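6. Chapters, scenes and object cards

Uner keeps a novel as a set of chapters, and each chapter as a set of scenes. Set up the chapters first. Cards can only be attached to a scene that already exists.

Setting up a new manuscript

1. Open Uner and choose File, then New Manuscript.
2. Type a working title. The title can be changed later under Book Details.
3. Choose a template. Karabulut is the plain one, with no front matter. Mindia adds a title page, a dedication and a page for the cast of characters.
4. Set the number of starting chapters. The default is eight.
5. Click Create. The chapter list opens on the left.

Note: The template sets the page layout for printing as well as the front matter. Changing it after you start writing does not move any text, but it does reset the margins and the running heads.

Importing a draft

1. Select the first chapter in the list.
2. Choose File, then Import Draft.
3. Pick the file. Uner reads plain text and rich text.
4. Under Split At, choose Blank Lines or Heading Words. If your draft marks its chapters with the word "Chapter," choose Heading Words.
5. Check the preview. Drag a divider up or down if a split is in the wrong place.
6. Click Import.

Caution: Import replaces whatever is in the selected chapter. Save a copy of the manuscript before you begin.

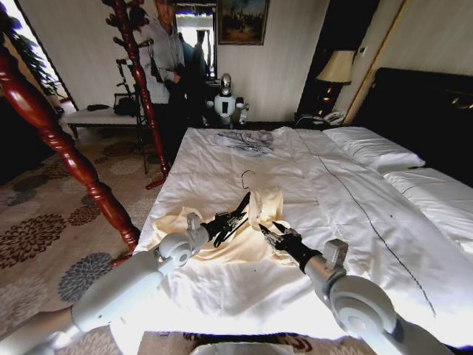

What happens to my scene notes if I move a chapter?

The notes stay with their scene and move when the chapter moves. Page references inside the notes are updated the next time you save. Notes attached to the manuscript as a whole are left where they are.

Moving and merging scenes

Drag a scene to its new place in the chapter list. To merge two scenes, select both, right-click and choose Merge. The upper scene keeps its title, and the title of the lower one is saved as a note. Merge can be undone until you close the manuscript.

If the story is told by more than one narrator, set the narrator before you merge. Scenes with different narrators can't be merged, and the command is grayed out.

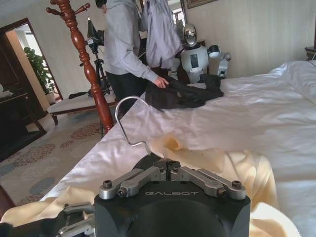 Object cards hold the small facts about the things in a scene, so that a dress described in chapter 3 is still the same color when it comes back in chapter 6. Each card has a name, a description and a list of the scenes it belongs to. Keep the description short and literal. For the clothes here, one card could read "large garment, cream to pale yellow, slightly wrinkled, spread on the bed," and a second card "clothes hanger, thin wire, curved hook." Use separate cards for things that may turn up apart from each other later in the book.

1. Open the scene and choose Cards, then New Object.
2. Enter the name and description.
3. Tick the scenes where the object appears.
4. Click Save Card.

Note: Card names must be unique within a manuscript. If a name is already taken, Uner adds a 2 to the end of it.

To find scenes that may disagree with a card, choose Cards, then Compare. The Stinivau checker lists the passages that mention the object and marks any color or material words that differ from the card. It does not change your text. Click a passage to open it, or click Ignore to take it off the list.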